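Grevwood mobile: progress report to Vurnmont, 19 Apr 2026
Prepared by Edileuza Rezende

The soft launch has now run for 7 weeks. We have 1014 registered players, up from 900 at the last report, and up to 700 of them open the game in a given week. Giang Đặng would like it noted that very few of these are his relatives.

Store approval took two tries. The first build was turned down over the refund text, which Marcelino Lins had written in a hurry and, I suspect, in a mood.
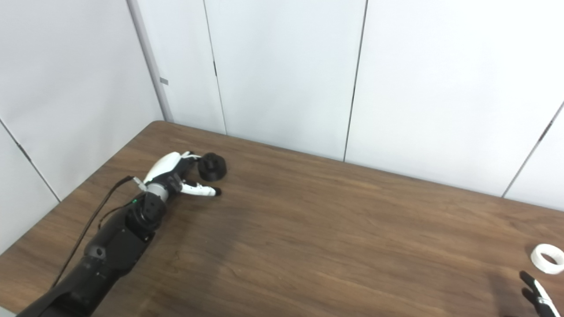
Tabletop with a roll of tape and a small black cylinder.

Spending is modest. Players like the fishing level a great deal and the shop hardly at all – Primo Galli is redoing the bundles, again. The ad budget is untouched, mainly through indecision.

Next up: Android controller support, then the second island, which we still owe you from milestone two. Lucimara Teixeira expects it in August. We request release of the third payment on the usual terms.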